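Home Archive Workshop Notes About

This site uses cookies to remember your preferences. Accept | Settings

Re-cutting the threads on the Ostetti vise

Posted in: Hand Tools, Repairs

The Ostetti bench vise has had a stiff spot near the closed end for as long as I have owned it. Grease moved the problem along the screw without curing it. On Thursday I pulled the screw and found the first 3 threads rolled over on the loaded side, with a burr you could catch a fingernail on.

A thread file at the correct pitch removed the burr in two passes per flank. I cleaned the nut with a brass brush and kerosene, then checked the fit dry. End play is up to 2 mm, and I left it alone. The part number cast into the nut is 1523, if you are hunting for a spare.
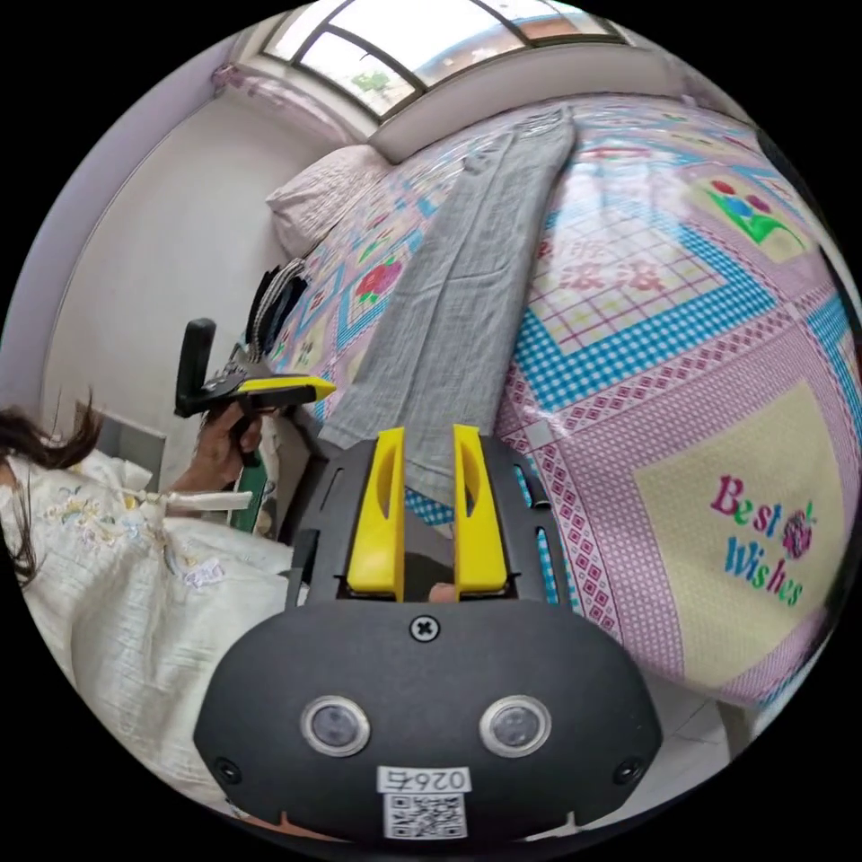

Jucélia Sampaio wrote to say that filing only treats the symptom, and that on her own Ostetti the thrust collar had worn at an angle and was pushing the screw off center. She faced the collar square and the rolled threads never came back.

I checked mine against a square and there is a sliver of light on one side. The collar comes off with a drift pin. I will face it on the Prukau lathe once the new belt is fitted, and report the measurements in a second post.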